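30 March 2023
Minutes taken and typed up by Houda Benkirane

Welcome and apologies

We began a little after the hour, once everybody had found a chair and a hot drink, and it was lovely to see such a good turnout on a wet evening. Apologies had come from the Ung table, who are all down with the same cold, and we send them our love and hope the soup arrived.

The notes of the last meeting were read through and agreed, with one small correction: the tea fund stands at £40, and the figure written down last time had lost its nought somewhere between the kitchen and my notebook. Sorry about that!

Matters arising

The long talk last time about the front room was picked up again. Most of us like having the glass-topped table in there for sharing out fruit, as it wipes down in a moment and people can gather all the way round it. There was a worry about knives on the glass. Agreed that all cutting is done on a board in the kitchen, and that only whole fruit and plates go on the table itself.

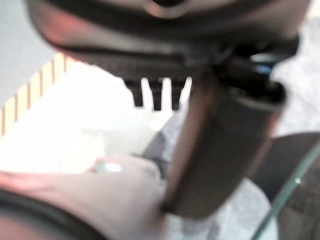 A second point was the carpet, and pineapple juice in particular, which those who were at the July social will remember. Agreed to put an old sheet down before we start and to have damp cloths within reach. Jidico have offered us a carpet cleaner for a weekend at no charge and we said yes please, with many thanks.

Fruit for the summer tasting

This took up most of the evening, and very enjoyable it was too. The plan is for 15 people at the tasting, with two pineapples, some melon and whatever soft fruit looks good on the day. Bolumis can put the pineapples by for us if we ring them seven days ahead. We had a happy wander off the subject into how to tell when one is ripe (smell the bottom, say some; pull a leaf, say others) and did not settle it.

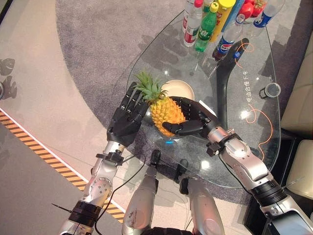
Front Room Fruit and Supper Club

Plates and cups: the cream plate is a good size for slices, and we would like a few more like it if anyone sees some going cheaply. Small clear cups will do for juice. It was asked that bottles be kept together at one end of the table, so that there is space left for the fruit.

Crowns: several people want to try growing one on a windowsill. Names on the sheet by the door, please.

Any other business

Virnavix have asked whether we would bring a fruit platter to their open afternoon. Everyone was keen in principle, and Houda will write back to ask how many they expect.

The meeting closed with thanks to all who stayed to wash up.

Contact: Houda Benkirane, club secretary | © Front Room Fruit and Supper Club | Back to top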